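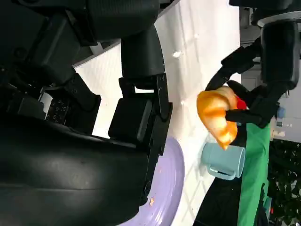
Ticket: Stage labels from Atulen don't match the footage
Opened by Matěj Vávra, 28th August
Component: auto-labelling
Priority: was Low, I have put it back to High

The auto-labeller is marking stages as finished too early, and I don't believe the result we are getting from it. The write-up going round says Atulen can replace hand labelling for two-arm table tasks, and gives the share of accepted episodes as the proof. Accepted by whom? By Atulen. Take the wrist view, where the other arm has the toy croissant in its grip directly over the blue mug. A still like that gives you nothing about whether the croissant goes in the mug, goes past it or stays where it is, and I am getting "object placed, stage complete" on stills of just this sort. The same view has the lavender plate mostly hidden behind the gripper's own finger, and the labeller still returns a plate stage with high confidence.

What I expected: no label, or "unknown", when the target can't be seen or the object is still held.
What I got: a label every time. I have yet to see "unknown" come out of it.

Numbers from the last full run:
Episodes in: 1,462
Accepted by Atulen: 1,380
Accepted episodes I watched through myself: 193

I haven't finished scoring the 193, so I won't give a percentage yet. I stopped believing the headline figure well before the end of the pile.

Tried so far

1. Restarted the labelling service and cleared the cache. Same labels on the same episodes.

2. Rotated the wrist stream before it goes in. It arrives sideways, with the tabletop running up and down, and somebody suggested the model was confused by that. The labels moved a little, in both directions. I don't call that a fix.

3. Checked the clocks. The wrist stream and the head stream were out of step on the old Troler build in February, so I looked there first. They are in step now.

4. Raised the hold-off to 700 ms, so that a stage has to look finished for that long before it counts. Fewer early labels, but an arm that pauses over its target will still get through. Arms pause a lot.

5. Dropped the wrist views and ran on the head view only. Better on plate stages. Worse on anything to do with the inside of the mug.

Reply from support, pasted in from email: the behaviour is within the expected range, please close if there are no further questions.

I have further questions. Expected range of what? The model was tuned on the Kollár recordings and then tested on a held-out part of the Kollár recordings. Our table has different objects on it and the grippers block different things. I would like to see one table in the write-up where the labels are compared with a person's, on episodes the person picked without seeing the labels first. If it exists, send me the link and I'll read it.

There is also the matter of the two buns. They are both white with orange stripes and close to the same size. With one on the plate and the other on the table just to the right of it, the labeller's text output says "bun on plate", and that is true as far as it goes. It doesn't say which bun. If the instruction was to move the other one, the stage has not been done, and I can't find any check for that in the code.

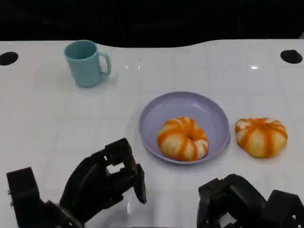
Dagmar Jelínek replied that the bun problem is real but belongs in a separate ticket, as the labeller was never given object identities and can't be blamed for not using them. She also thinks I am being hard on the acceptance figure. Her point is that it was meant as a measure of how much data survives the filter, and the wording about replacing hand labelling was added later, by the Stasusura side. She has asked for the 193 to be scored by a second person before anyone changes the threshold again.

Fine by me on the second scorer. I will hand over the episode list without my scores on it. On the first point, I don't mind what the figure was meant as. It is being quoted as accuracy, and people are planning next month's recording around it.

Status changes

Low to High (Vávra)
High to Medium (Jelínek), pending second scoring
Bun identity split off as its own ticket
Hold-off left at 700 ms for now, head view only for plate stages

Still open: why "unknown" never appears. It is in the list of allowed outputs. Can whoever last touched the config check whether it is being filtered out before it reaches the log?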